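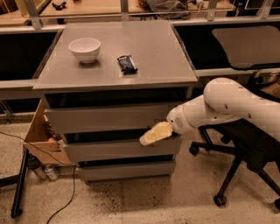

Bowl and snack bar on the grey drawer unit.

Feb 6, 2026

Notes on descaling, continued

The kettle at Endamside has now been through a full month of measurements, so I can write up the water. The short version is that the supply is hard, the jug filter helps for less time than the box claims, and citric acid remains the cheapest thing that works.

Method first. I used drop-count titration strips from the old aquarium kit for the first week and then gave up on them, as the colour change is too gradual to read under a kitchen bulb. Sadia Sial lent me a proper burette and a bottle of EDTA solution, and everything after that is hers in terms of accuracy and mine in terms of mistakes. Each sample was drawn from the cold tap before breakfast, after running it for long enough to clear the pipe in the wall.

The unfiltered tap came out at 22 degrees on the German scale, give or take what I spilled. It barely moved from day to day. I had expected a dip after the heavy rain in January but there was none, which suggests a borehole supply with very little surface water mixed in. Ji-hoon Baek, two streets over and uphill, gets a lower figure from the same bottle of reagent. We think his side of the road is on the Gretlow main, though neither of us has found a map that shows the boundary.

The filter is a Galto jug with the standard cartridge. New, it takes out more than half the hardness. By the end of the second week it was taking out very little, and by the end of the third I could not separate the filtered sample from the tap sample with any confidence. We fill the jug around 5 times a day, so this is heavier use than the leaflet assumes. If you live alone and drink coffee only in the morning, you will do better.

Filtered water also tastes slightly sour when the cartridge is fresh. This is the ion exchange resin swapping calcium for hydrogen, so the pH drops. It goes away after a few days, along with a good part of the benefit.

On the scale itself: white vinegar works but the smell stays in the spout. Citric acid, one heaped tablespoon to a full kettle, warmed but not boiled, clears a month of deposit in under half an hour. Do not boil it -- hot concentrated citric acid can throw down calcium citrate, which is harder to shift than what you started with. I did this once and had to scrape the element plate with a wooden spoon.

Still to do: repeat the filter run with a second cartridge from a different batch, and borrow the burette again, if Sadia can spare it.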